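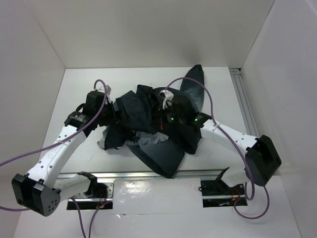

*Both Tamik arms up to their fingertips in dark cloth.*

I've been promising a post about The Stop for ages (well, since January) and I've finally got a quiet evening and a large mug of tea, so let's go. If you only come here for the nice folding clips, sorry, this one is mostly about a cable and a very silly assumption of mine.

Quick catch-up for anyone new. Tamik is our two-armed cell at the Illow workshop, and its job is to take a garment that's been dumped in a heap, find something sensible to hold, open it out and fold it. The folding is the easy bit! The heap is what keeps me up at night. There's no right way up in a heap, a sleeve looks like a hem looks like a lining, and for a good part of every run both grippers are buried in the same bit of material, which matters a lot for what comes next.

We were doing an endurance run of 600 cycles. No clever new behaviour, just the same thing over and over to see what would fall off. I'd got to the stage of wandering off to do the washing up in the back kitchen and popping in every so often. All lovely, right up to cycle 573.

## The noise

I heard it before I saw it. If you've ever torn an old sheet into dusters you'll know the sound. I came round the door and the right arm was completely still, holding on to the cloth, and the left arm was carrying on with its half of the move as if it had the place to itself. So one arm was parked and gripping, the other was pulling away from it, and the garment was losing.

I hit the big red button. Everything stopped, my heart carried on for a bit, and I had a jumper with a split seam and a right wrist that had been tugged sideways further than I'd have liked. No one was near the arms and no one was hurt, and I do want to be plain about that. But a hand could have been in there on another day. I've reached in to straighten a sleeve on a "stopped" machine before, and so has everyone who's ever worked on one of these, whatever they tell you.

## Reading the log (all of it, sadly)

The log for that run came to almost 3000 lines after I'd filtered out the chatter. I read it on the sofa with a highlighter like I was revising for an exam.

The right arm had lost contact with its gripper. Only for a moment: the gap was 176 milliseconds, then it came back as if nothing had happened. The Britum controller did exactly what it had been set up to do, which was freeze the arm with the missing gripper and leave the gripper closed. Fair enough if you're carrying a mug across a room. You don't want to drop the mug.

Only the left arm has its own controller, and I'd never told it to care. The two of them agree on a plan at the start of each move and then get on with it separately. The "are you still there?" check between them happened at the end of the move. At the end! I wrote that myself, over a year ago, with a comment next to it saying "tidy up later".

## Why the gripper dropped out

The purple cables are the ones to watch. They run along the outside of the arms with a good big loop at the wrist, and I've always been quite fond of that loop, it gives the wrist plenty of room to turn. The trouble is how the right wrist spends its day. When it comes in over the top and pushes down into the cloth, then twists to get a pinch, the loop gets worked to and fro right where it meets the connector. Do that a few hundred times and something in there starts to go.

I unplugged it and gave it a wiggle on the bench with a meter attached, and the reading flickered every time I bent it one particular way. Very satisfying, in a grim sort of way. The left one was fine when I did the same to it, but I swapped them both anyway and put the old left one in the drawer marked "probably ok", where cables go to be forgotten.

The grip I worry about most is the stretched one, with the left gripper hanging on to a raised end and the right one down in the middle of the garment. If either arm stops there and the other doesn't, the cloth is the only thing left to give.
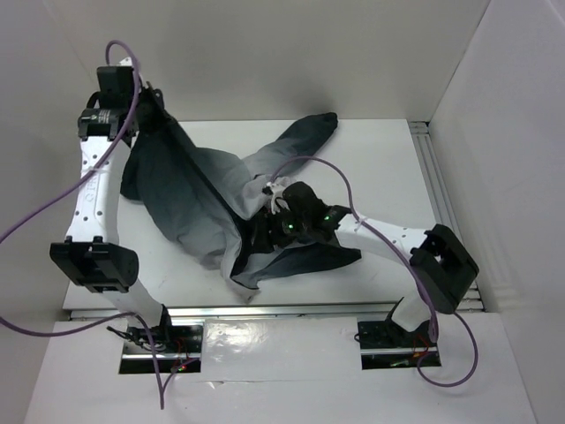
## What I've changed

- **One stop for both.** If either arm faults, they both stop straight away, mid-move, wherever they are. This should have been there from the first day.
- **A soft let-go.** After a fault the grippers stay shut until I've had a look, then there's a button that opens them slowly one at a time. I tried having them open by themselves and didn't like it, a sudden drop in tension made the other arm twitch.
- **A pull limit.** The Gauthier library we use for the arm motion has a force limit I'd left at its default. I've brought it down until it trips on a firm tug of an old T-shirt.
- **Cable checks.** Bend test on both wrists before any long run, written on the sheet by the door.
- **Me.** Power off before hands go in. No more "it's only paused".

I also tested the new stop by pulling the right gripper's plug halfway through a move, with nothing in the grippers, then with a tea towel, then with a proper jumper. Both arms stopped each time. I'd like to repeat it at full speed before I trust it, and with the left plug too.

## Still bothering me

The gap was so short that I'd never have spotted it if it had landed between moves. I've gone back through a couple of older logs and there are little blips in there which I'd put down to the network being the network. I don't know yet how many were the same cable. I'll go through them properly when I've got the patience, and the 600 run starts again from zero once the spare connectors turn up.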